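**Edet Archery Club** · posts from the club account

**1/** The committee has approved the coaching arrangements for the indoor season, which opens in December. Members asked for the details in one place, so they are set out in this thread. Please read all of it before booking a place.

**2/** Ifeoma Adeleke continues as head coach. She will take the recurve groups on both club evenings and will oversee the work of the other coaches. Questions about coaching content should go to her in the first instance.

**3/** Araba Agbenyega joins the coaching team this season. She shoots compound and barebow, and will be responsible for both. Members who shoot barebow have had no dedicated coach until now, and the club is pleased to be able to offer this.

**4/** Club evenings begin at 6:30 p.m. The first session is for juniors and for adults in their first year. The second session begins at 8:00 p.m. and is for members who hold a club sign-off at the full indoor distance.

**5/** A sign-off is given by a coach after watching a member shoot. It covers safe handling, behavior on the line, and the ability to keep arrows on the target at the distance concerned. It is not a test of score. A member who has been away from the sport for more than a year will be asked to repeat it.

**6/** Private lessons are available during the second session only. Each lesson lasts thirty minutes and takes place on the two lanes nearest the equipment room. The coach may move a lesson to another lane if the hall is busy.

**7/** Lessons are booked through the Dotmont page, under "Edet indoor." Booking opens at noon on the first day of each month. Please do not ask coaches to hold a place for you at the hall. They have been instructed to decline.

**8/** A member may hold one lesson booking at a time. Once that lesson has taken place, another may be booked. Last season some members held four or five places while others were unable to get any, and the rule has been changed accordingly.

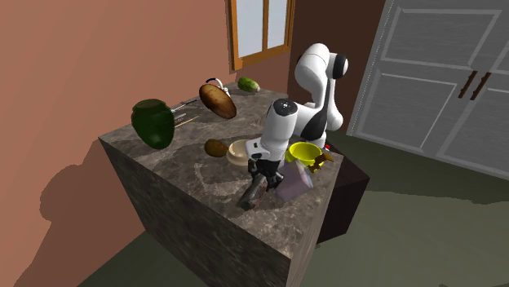
*Thread, second part · 600 words in the full set of club notes*

**9/** Cancellations should be made by noon on the day of the lesson. A lesson canceled after noon counts as used. If the coach is unable to attend, the lesson will be moved to the next available evening and the member will be told by text message.

**10/** Beginners' courses. There will be two courses this winter, each of six sessions. Equipment is provided. Applicants should be at least ten years old on the first evening, and anyone under sixteen must have a parent or guardian in the hall for the whole session.

**11/** The fee for the beginners' course is $95. This includes the use of club bows, arrows, arm guards and finger tabs, and temporary membership until the course ends. The fee is payable in full before the first session and is not refunded for sessions missed.

**12/** Course participants should wear close-fitting sleeves and closed shoes. Long hair should be tied back. Necklaces, scarves and hood cords are to be removed before going to the line. A coach may ask a participant to sit out until this has been done.

**13/** Club bows may be borrowed by full members for a maximum of three months. The deposit is $200, returned when the bow comes back complete and in sound condition. Strings worn through normal use will be replaced by the club at no charge.

**14/** Borrowed bows may be used only at club sessions and at competitions entered through the club. They may not be lent to another person, including another member. A bow must not be left in a car overnight during the winter months.

**15/** Arrows are not part of the loan program. Members who borrow a bow are expected to buy their own arrows, and should speak with a coach before ordering. Draw length changes a good deal in the first months, particularly for juniors, and an early purchase is often the wrong one.

**16/** The equipment supplier for this season is Stonenus. Orders are collected by the club and sent in together on the last day of the month. Payment is made to the club when the order is placed. Members remain free to buy from anyone they choose.

**17/** Targets. The old foam targets in lanes one through four have been replaced. The new ones are firmer, and members shooting light bows may find that arrows do not go in as deeply. Please pull arrows one at a time, with a hand flat against the target face, and check that no one is standing behind you.

**18/** The purchase was met in part by a grant of $3000 from the Zellska Sports Fund. The club records its thanks. The balance came from last year's membership fees, as agreed at the annual meeting.

**19/** Line procedure has not changed. Two whistles call archers to the line. One whistle begins shooting. Three whistles mean that arrows may be collected. Four or more mean stop at once, let down, and step back. Any person in the hall may call a stop by voice.

**20/** Phones are to be kept behind the waiting line. Members who wish to film their own shot for coaching purposes may do so from behind that line, with the coach's agreement. Juniors other than one's own child are not to be filmed.

**21/** Winter league. The club will enter one recurve team and, for the first time, one barebow team. Each team has four archers, with the best three scores counting in each round. Araba Agbenyega will select the barebow team and Ifeoma Adeleke the recurve team.

**22/** Members who wish to be considered should submit two full indoor rounds shot at club sessions, with scorecards signed by another member. Practice rounds shot at home or at other ranges will not be considered. The highest possible score for the round is 600, and there is no minimum score for selection.

**23/** Selection will be reviewed after the third league round. An archer who is left out at that point may submit new scores at any time. The coaches will explain a selection decision to the archer concerned, but not to other members or to parents of other juniors.

**24/** League rounds will be shot during the second session. On those evenings lanes five through eight are reserved for the teams, and no private lessons will be given. The dates are posted on the board beside the hall entrance and on the Dotmont page.

**25/** Juniors' progress badges will again be awarded at the end of each month. Araba Agbenyega will keep the record. Parents who believe a badge has been missed should send the scorecard and the date of the session by email, not by a comment under these posts.

**26/** Hall access. The side door opens fifteen minutes before the first session and is locked when the second session ends. The front door is used by other groups and should not be propped open. Please bring bow cases in by the side door.

**27/** Parking behind the hall is limited. Spaces next to the side door are for members with reduced mobility and for coaches unloading equipment. Street parking is free after 6:00 p.m.

**28/** Seated archers are welcome at both sessions. Lane eight has the widest approach and will be kept for a seated archer on request, except on league evenings, when lane four will be used instead. Please let a coach know when you arrive.

**29/** Correction to post 10: anyone under sixteen must have a parent or guardian in the hall, and this also applies to the waiting period before the first session. Children should not be dropped off at the side door.

**30/** Several members have asked whether lesson places from last season carry over. They do not. Members who paid for a lesson that was not given have been credited, and the credit will appear when they next sign in to Dotmont.

**31/** The outdoor field remains closed until spring. The gate code has been changed and will be sent to members when the field reopens. Replies to this thread are read in the evening, before the first session.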